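Chapter 13
Managing Short-Term Rental Units in Resort Properties

A short-term rental unit is a furnished dwelling let by the night or week, usually for stays of less than one month. In a resort building the guest pays for two things: private use of the unit and shared use of the common areas. This chapter covers how each is priced, recorded and maintained. 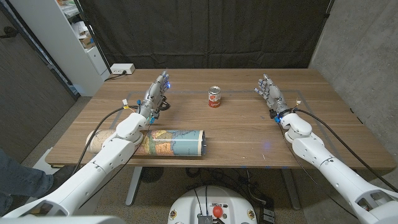 Figure 13.1 Soup can on a wooden table

The unit inventory lists every item supplied to the guest, from bedding to cookware. It is checked at each turnover. Items missing or damaged are charged against the deposit, subject to the limits in the rental agreement.

The running case in this chapter is the Dalsgaard, a lakeside property of 153 suites in Brurnadia. Its owners place their suites in a rental pool run by Wumine, which handles bookings, cleaning and guest claims. Peak season begins in June.

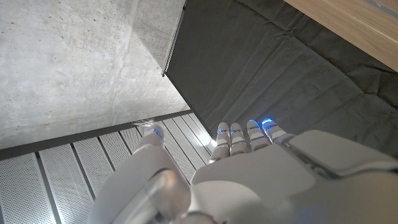
Department of Hospitality and Property Studies

13.1 Nightly Rate and Cleaning Fee

The nightly rate varies with season and length of stay. The cleaning fee does not; it is charged once per booking. A two-night stay therefore carries a higher effective cost per night than a stay of one week at the same rate. Suppose a suite at the Dalsgaard is let at $295 per night. The rental pool records the rate and the fee on separate lines, and only the rate is shared among owners.

Occupancy is calculated by dividing nights sold by nights available. Nights withheld for owner use are removed from the second figure before the division is made.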